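Household and Shop-Floor Chores by Machine: Frequently Asked Questions
Maintained by Szabolcs Oláh, Flokosen. Last revised Dec 8, 2018.
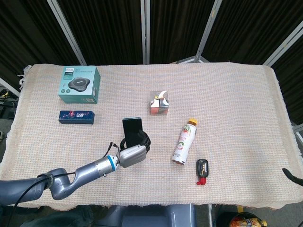
These answers cover single-arm and two-arm systems doing light manual work: clearing a surface, sorting goods into bins, loading a shelf. Floor vacuums, dishwashers and fixed packaging lines are outside the scope.

Can a robot clear a table yet?
Partly. An arm with a parallel gripper can pick up a phone, a carton or a plastic bottle if the item is within reach and a stable grasp exists. Clearing a table that nobody has prepared, at a useful speed and without supervision, is still a research problem. Most systems we see handle a known set of items on a known surface.

Which objects are easy?
Rigid boxes with flat sides, provided one dimension is smaller than the gripper opening. A long, flat box lying on its wide face is harder than it looks. The fingers have to close across the narrow side, and if the box is low the fingertips run into the table first.

Which objects are hard?
Bottles on their side roll when touched off center. Snack bags change shape under load and give unreliable depth readings. Shiny wrapping has the same depth problem. Small items made of linked parts, such as a key fob on a strap, may swing or snag after the lift.

Does a tablecloth matter?
Yes. Cloth adds friction, and that helps keep a bottle from rolling. It also bunches up when fingertips press down and slide, and a fringe can be caught along with the object. Test on the surface you intend to use. A planner tuned on bare laminate will need its approach height changed.

How fast is it?
In our October trial we ran 594 picks on mixed household goods. The median pick and place took 9 seconds. A person does the same move in a fraction of that time. Speed was limited by planning and by the slow final approach; the motors had plenty in reserve.

How often does it fail?
Of those 594 picks, 500 succeeded on the first attempt. Most of the remainder were missed grasps, which the system could detect and retry. Drops after a good grasp were less common but cost more, because a dropped item usually ended up outside the work area.

How much can a light arm lift?
Check the payload at full extension, with the gripper mounted. The headline figure in a data sheet may be quoted at a more favorable pose. Full bottles are the usual surprise — an arm that moves an empty one all day may fault on the same bottle when it is filled.

Will it damage a phone or other electronics?
It can. Set a force limit, use soft fingertip pads, and grip across the edges where possible. Pads wear and should be inspected every 4 weeks in regular use.

Is the shop floor ahead of the home?
Yes, by a wide margin. At the Cundthorpe site the Kalinowski cell sorts boxed goods under fixed lighting, and the stock list changes slowly. A home offers neither condition.

Do I need to program each item?
With the Memonier software, boxes and bottles do not need individual programs. Irregular items still need a taught grasp. Transparent packaging generally needs both a taught grasp and a second camera view.

Where should cables go?
Along the outside of the arm, with enough slack for full wrist rotation. Run every joint to its limits by hand before powering up. A cable pulled tight at the wrist will produce position errors that look like a calibration fault.

Can it work next to people?
Only after a risk assessment of the complete application, including the gripper and whatever it is holding. A force-limited arm carrying a knife is still a moving knife.

Should I buy one for the house now?
Not for general chores. For a single repeated task on a fixed surface it can be justified, if someone is available to reset it.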